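Notes from the Learning Room

June has been a busy month for the Omton project, and we are so glad to finally share a little of it with you. Ajith Thomas and Dinesh Palaniappan have been gathering examples of plain household jobs, the kind most of us do without a thought, so that the robot can learn from them. They work in pairs, 2 people to a shift, and each job is repeated with small changes - a basket moved over a bit, an apple put somewhere new - before they go on to the next one. It is slow going (Dinesh says his tea is always cold!), but the good examples do add up, and even the clumsy ones get saved and labeled. If you'd like to sit in on a shift, drop Ajith a note.

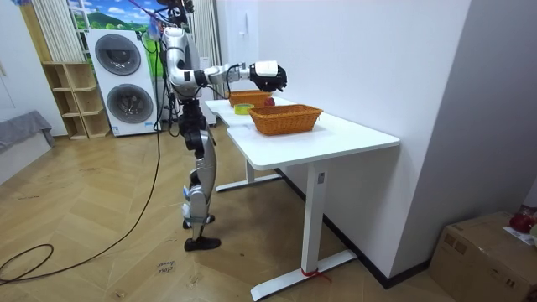 The robot reaching out over the desk, with the two baskets, tape and apple.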